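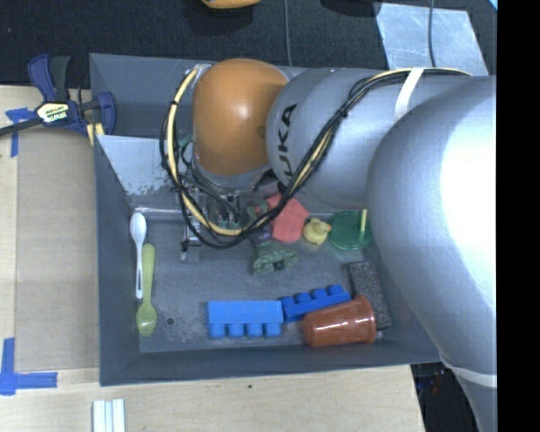 Contents of the gray bin, item 3.

Lornton Shared Kitchen and Playroom
Minutes of the ordinary meeting, Sun 7 January

In attendance: Noreen Brennan (chair), Jinlong Fan, Wanting Gu, Guoqing Hou, Delali Aryee (minutes)
Apologies: none received

1. Minutes of the November meeting

Approved with one change. Under "storage," the words "the odds and ends problem is solved" to be struck out. Guoqing said he had never claimed this. Noreen said somebody had, since it was in the minutes. Changed to "discussed."

2. Money

Balance stands at $228 after the shelf brackets were paid for. Jinlong had put in a proposal for a set of divided drawers from Jarnier. Noreen asked what the drawers would hold that the present bins don't. Jinlong said the same things, but sorted. Noreen asked who would sort them. Left there for now, see item 4.

3. The gray bin

Wanting reported on the mixed bin. Loose small things go in it when the person clearing up can't tell whether they belong to the kitchen or the playroom. The rule in November was that it would be emptied every two weeks. Wanting has seen no sign that this was done on any regular basis, and the sign-off sheet has one set of initials on it, which she could not read.

Spoons. There is a white plastic one with a grooved handle and a lime-green one. Guoqing believes the green one belongs with the Gromitetti picnic set and should go back to the kitchen. Wanting doubted this, as the picnic set was given away last summer, or was supposed to have been. Guoqing will look in the upper cupboard. The white one has no known set. Jinlong suggested the playroom keep it for the sand tray. Noreen wanted to know how a spoon gets from the sand tray back into a kitchen drawer, as has happened before, and what is to stop it happening again. Nothing was offered. Agreed that the white spoon goes to the playroom and does not come back.

Blocks. Two blue building blocks, one a brighter blue than the other, both with studs. Wanting said blocks should never be in the mixed bin at all, given that any adult can tell a toy block from a kitchen item. The block tub has a label on it in large letters. Delali noted that the tub is on the high shelf and people clearing up late will not get the step stool for a couple of blocks. Noreen accepted this but did not think it was an excuse. Tub to be moved to the low shelf for a trial period. Jinlong expects it will be tipped out daily.

The bin itself. The floor is badly scuffed and the left side has worn patches and dark speckles. Guoqing said it would clean up. Wanting asked whether he meant the speckles or the scuffs, and he said he would try both. There is also a small round hole in the floor of it, with pale scuffs around it. Jinlong thought the hole might be there for drainage. Noreen said that was a guess. Wanting pointed out that beads and dried beans are the likeliest things to be lost through it, and the playroom has plenty of both — it was agreed nothing small enough to go through should be put in the bin.

4. Proposal for divided drawers

Jinlong repeated the case. With drawers, spoons go with spoons and blocks with blocks. He passed around the Ren leaflet as a cheaper choice than Jarnier. Noreen said the leaflet showed drawers with nothing in them. Wanting's view was that people who won't use a labeled tub won't use a labeled drawer, and that the mixed bin fills up because it is the easiest place to drop things. Delali was in favor of trying drawers on a small scale. Put to a vote: 2 for, 2 against, chair declined to vote. Not carried. Jinlong may bring it back with a full price, including delivery.

5. Actions

Guoqing: check upper cupboard for picnic set, return green spoon if found; scrub bin.
Wanting: white spoon to playroom; new sign-off sheet, full names only.
Delali: move block tub.
Jinlong: prices.

6. Any other business

Guoqing asked whether the mixed bin is needed. Noreen said it was a fair question and should have come up under item 3. Held over to next meeting.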